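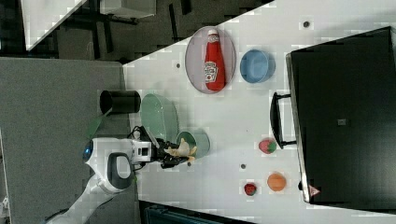 Table with the green dishes and the yellow toy banana.

Re: Jistdale line, bus times from May

Replying to the list so everyone has the same information. The earlier message is quoted in parts.

> Does anyone know if the 422 still stops at Femholm after the timetable change? The sheet at the shelter only shows the 7.

It does, but only until early evening. After that the 422 runs straight through from Stadau to Jistdale and you have to take the 7 and walk up from the lower road. The sheet at the shelter is the old one with a sticker over the bottom half. The one inside the Stadau station is correct. I checked both on Thursday.

> I was told the fare goes up too. Is that only for single tickets?

Singles and day passes. The ten-ride card stays the same price, and cards bought before the change are still good. You can't buy the card from the driver anymore. The bakery in Femholm sells them, and so does the ticket window at Stadau when it is open. The machine next to the window does not.

> My mother has an appointment at the clinic in Jistdale every other week and the connection at Stadau is now 2 minutes. She can't make that with a walker.

I would not try it either. The 422 leaves from the far side of the station and the crossing light is slow. Two things that might help:

- The earlier 7 gets her in with plenty of time, and the waiting room is heated and has a restroom.
- The clinic will move a standing appointment if you call the front desk in the morning. They moved mine by half an hour without any trouble.

There is also the ride service, but it needs a booking the day before and it does not go past the Jistdale bridge. From the bridge to the clinic is some 700 yards, uphill at the end, so probably not what you want.

> Has anyone complained to the company?

I wrote to them about the connection and got the standard reply. It said the times were set to match the trains. The trains they mean are the ones going east, which hardly anyone from our side takes. I wrote again and asked if the 422 could wait for the 7 when the 7 is late. No answer so far. More letters would help — short ones, with the date and the bus you missed. They have a form on their site but it cuts off long messages without telling you, so paper is better.

One more thing for people who use the school run. It no longer takes other passengers in the morning. In the afternoon it still does if there are seats, and you pay the normal fare.

If you have a spare copy of the new timetable, please leave it at the Femholm bakery. They ran out.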